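Parkwood 접객 공간 다과대 비치 기준 검토 회의록

일시: 2023년 1월 18일
장소: Parkwood Hepburn실
참석: Candell 총무지원, Parkwood 시설운영, Wavon 납품관리
작성: Candell 총무지원
배포: 참석 부서, Hepburn실 예약 창구

1. 전차 회의 조치사항 확인

가. 다과대 상판 위 비품 정리: 완료. 방문객용 안내지는 벽면 꽂이로 이동함.
나. 2단 서랍장 반입: 완료. 설치 위치는 3항에서 확정.
다. 트레이 통일: 미완료. 현재 현장에 있는 트레이 외에 규격이 다른 재고가 창고에 남아 있음. Parkwood 시설운영에서 치수를 재어 목록으로 제출하기로 하였으나 제출분에 높이 항목이 빠져 있어 재제출 요청함.
라. 다과 품목 축소: 완료. 기존 품목 가운데 개별 포장이 되지 않은 것을 제외하고 8종으로 줄임. 품목표는 별지 참조.
마. 얼음통 폐기 건: 보류. 행사 담당 부서의 의견 미회신.

2. 과자류 비치 방식

Wavon 측에서 현행 품목표의 과자류 표기 방식에 대해 이의 제기. 품목표에는 포장 단위로, 납품서에는 상자 단위로 기재되어 있어 월말 대조 시 수량이 맞지 않음. 양측 서식을 상자 단위로 통일하고 품목명은 포장 전면에 인쇄된 영문을 그대로 옮겨 적는 것으로 합의함. 바닐라 쇼트브레드의 경우 품목표에 "버터쿠키(적색)"으로 되어 있던 것을 VANILLA SHORTBREAD로 정정한다.

빨강과 검정의 타탄 무늬 상자는 같은 계열의 다른 맛 제품과 혼동될 수 있다는 의견이 있었음. 놓는 방향은 상자 긴 면을 트레이 긴 변과 나란히 하고, 글자와 과자 그림이 있는 면을 위로 한다. 흰색 라벨이 붙은 쪽을 이용자 쪽에 둔다.
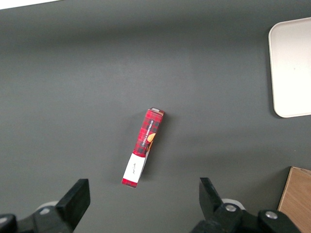

라벨 기재 내용은 입고 구분만 남기기로 함. 개봉일은 상자에 적지 않고 점검표에 기재한다. 라벨을 덧붙이는 방식은 두께가 생기고 모서리부터 들뜨므로 금지. 오기 시에는 기존 라벨을 떼고 새로 부착한다.

개봉한 상자의 처리에 대하여 두 가지 안이 검토됨.

1안: 개봉 즉시 내용물을 모두 트레이에 옮기고 상자는 폐기.
2안: 상자째 두고 끝단 덮개만 열어 사용.

1안은 성분 표시를 확인할 수 없게 되는 문제가 있어 채택하지 않음. 2안으로 하되 당일 사용분이 남으면 서랍에 넣지 않고 탕비실로 회수한다. 알레르기 유발 성분 안내는 별도 카드로 제작하며 카드 문안은 Wavon이 초안을 제공한다. 카드 크기는 정하지 못함.

과자 상자를 세워 두자는 제안도 있었으나 폭이 좁아 쉽게 넘어지므로 눕혀 두는 현행 방식을 유지.

3. 다과대 배치

가. 서랍장
밝은 참나무색 목재 서랍장은 상판 안쪽 중앙에 둔다. 정육면체에 가까운 형태라 어느 방향으로도 놓을 수 있으나, 손잡이가 있는 앞면이 이용자 쪽을 비스듬히 향하도록 한다. 서랍 앞쪽으로 43cm를 비워 두어 완전히 열었을 때 트레이와 닿지 않게 할 것. 시설운영에서 바닥면에 미끄럼 방지 패드를 붙인다.

위쪽 서랍: 냅킨, 개별 포장 티백, 설탕.
아래쪽 서랍: 예비 과자 상자, 예비 냅킨, 라벨 용지.

음료는 서랍에 보관하지 않는다. 사용하지 않을 때 서랍은 모두 닫아 둔다. 어두운 색 막대형 손잡이에 품목 표를 매다는 안은 열고 닫을 때 걸린다는 의견에 따라 부결. 서랍 안쪽 앞판에 작은 글씨로 표기하는 것으로 대체함.

나. 트레이
직사각형 트레이는 서랍장보다 이용자 쪽에 놓는다. 색상은 밝은 계열로 한정하며 짙은 회색 상판과 구분되지 않는 색은 쓰지 않는다. 가장자리 턱이 있는 제품을 기준으로 한다. 창고 재고 중 이에 해당하지 않는 것은 문구류 정리용으로 전환.

다. 병음료
빨간 병은 세워서 놓는다. 트레이 안쪽에 둘 것인지 상판에 바로 둘 것인지에 대해 의견이 갈림. 시설운영은 상판에 물자국이 남는다는 이유로 트레이 안쪽을, Wavon은 보충 작업이 간편하다는 이유로 트레이 옆을 주장함. 트레이 안쪽으로 결정하되 과자 상자와 맞닿지 않게 간격을 둔다. 트레이 가장자리에 걸쳐 놓은 상태로 두지 말 것.

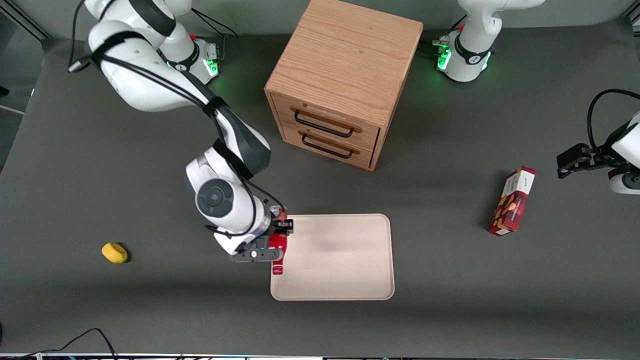

4. 병음료 규격 및 검수

가. 용기
유리병은 접객 공간 비치 대상에서 제외하기로 한 기존 결정을 유지한다. 비치 품목은 Coca-Cola 알루미늄 병으로 하고, 캔으로의 전환은 검토하지 않음. 돌려 잠그는 마개라 마시다 남긴 것을 다시 닫을 수 있다는 점이 이용 부서 의견으로 접수되어 있음. 캔 대비 단가 차이는 Wavon이 견적서로 제출한다.

나. 입고 검수
검수 항목은 다음과 같이 정함.
- 마개와 몸체 사이 은회색 띠의 이탈 여부
- 목 부분과 어깨 부분의 찌그러짐
- 로고 면 인쇄 긁힘
- 하단 표기 판독 가능 여부

표면이 광택이 강한 적색이어서 조명 반사와 긁힘을 구별하기 어렵다는 지적이 있었음. 검수자는 병을 돌려 가며 확인하고, 반사되는 위치가 따라 움직이지 않는 자국만 긁힘으로 판정한다. 경미한 인쇄 긁힘은 반품 사유로 보지 않으며 찌그러짐은 정도와 관계없이 비치하지 않는다.

다. 비치 방향
흰색 필기체 로고가 이용자 쪽을 향하게 한다. 곡면이라 한 방향에서 로고 전체가 보이지는 않으므로 첫 글자가 보이는 정도면 충분한 것으로 함. 지나치게 세밀한 기준이라는 의견이 있어 점검표에서는 제외하고 배치 요령에만 기재.

라. 냉장 보관
탕비실 냉장고 아래 칸을 사용한다. 회의 시작 직전에 꺼내 놓고, 종료 후 마개를 열지 않은 병은 냉장고로 되돌린다. 상온에 오래 둔 병의 재냉장 허용 여부는 결론을 내지 못하여 Wavon에서 제조사 보관 안내를 확인한 뒤 서면으로 회신하기로 함.
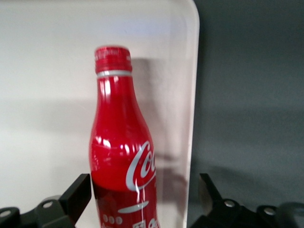
5. 보충 및 점검

점검은 Hepburn실 예약 건별로 실시하되, 예약이 없는 날은 오전 9시 점검만 한다. 점검표는 아래쪽 서랍이 아닌 예약 창구에 보관. 기재란은 품목명, 잔량, 보충량, 비고로 줄이고 기존의 온도란은 삭제함.

보충 순서는 과자류, 냅킨류, 병음료 순으로 한다. 트레이를 닦을 때는 올려 둔 품목을 모두 내린 뒤 닦고, 상판은 마른 천으로 마무리한다. 목재 서랍장에는 분무형 세정제를 직접 뿌리지 않는다.

품목이 떨어졌을 때 임의로 다른 제품을 올려 두는 사례가 있어 대체 품목은 Candell 총무지원의 확인을 받도록 함. 급한 경우 유선 확인 후 점검표 비고란에 기재.

6. 비용 분담

서랍장과 트레이는 Parkwood 비품으로, 다과와 병음료는 Candell 소모품비로 처리. 미끄럼 방지 패드와 라벨 용지의 귀속은 금액이 작아 이번에는 Candell이 부담한다. Wavon의 소량 배송료 청구 건은 청구 근거 조항이 계약서 사본에서 확인되지 않아 차기 회의로 이월.

7. 조치사항

- 품목표 및 납품서 서식 통일: Candell, Wavon
- 트레이 재고 목록 재제출(높이 포함): Parkwood
- 서랍장 바닥 패드 부착, 서랍 안쪽 품목 표기: Parkwood
- 알레르기 안내 카드 문안 초안: Wavon
- 용기별 단가 견적, 재냉장 관련 회신: Wavon
- 점검표 개정본 배포: Candell
- 얼음통 처리 의견 재요청: Candell

8. 차기 회의

2월 중 개최. 일자는 예약 창구에서 조율 후 통보. 안건은 소량 배송료, 얼음통, 안내 카드 크기.

별지: 다과 품목표(개정 전)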